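3. Workcell and Fixture

3.1 Setting

The cell was put together in the Juleck shared workshop, where members pay for bench space by the month and the tools are held in common. Jolene Hoani did the mechanical layout and Ikechukwu Usman wrote the control software. The aim was a cell that two people could assemble with a printer, a hex key set and a modest budget, and that could be used to practice taking desktop computers apart and putting them back together. Spending on everything except the arms came to 700 dollars, most of it for aluminum profile and filament.

The worktable is made of aluminum profile with open slots. The arms bolt straight to it, and anything else that needs to stay put can be fastened through the same slots. We had first planned a solid top with threaded inserts, but every change to the layout meant drilling again, and after the second version we gave it up. The computer is laid on its side with the side panel off, so that the arms come at the parts from above.

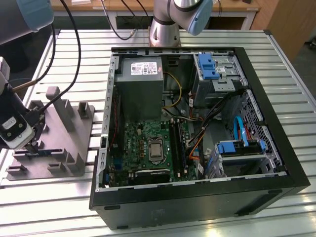
Small parts are the main difficulty in this kind of work. A memory module can be gripped well by its long edges only if it is presented at a known angle, and a module lying flat on a table is hard for a two-finger gripper to pick up at all. Early trials at the Pukberg site used foam trays, which shifted when a finger pressed on them. We replaced the trays with a printed fixture that has slots and pegs on a flat base. The control software stores one approach pose for each slot, and these poses are measured again whenever the fixture is moved.

3.2 Printing the fixture

The fixture was drawn in Plodby, a parametric drawing package kept up by workshop members. Slot width is set from the thickness of the board plus a clearance. With too little clearance the board jams partway in when the arm is slightly off angle. With too much, the board leans and the stored grasp pose is no longer right. We settled on the clearance by printing short test pieces and trying boards in them by hand before committing to a full print. The final base took 40 hours on the workshop printer and was not sanded or coated afterward. Print lines were left as they came, including inside the slots.

The slotted holders were drawn as separate bodies in the file so that one could be altered without redrawing the base. Three changes were made in July, all to the lead-in at the mouth of the slot.

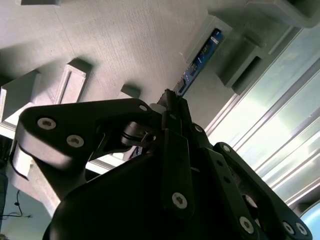

Figure 1. Gripper fingertip at the lower end of a blue circuit board supported by a slotted holder on the printed fixture.

3.3 Trial procedure

Each trial starts with the arm at a rest pose clear of the fixture. The operator selects a slot, the arm moves to the stored approach pose, and the last part of the motion is run at reduced speed. The log for the version reported here was closed on 05/11/2023 and holds 2,354 entries. Some 300 of these were made while the Nwachukwu controller was still being tuned, and they are left out of the results in Section 4.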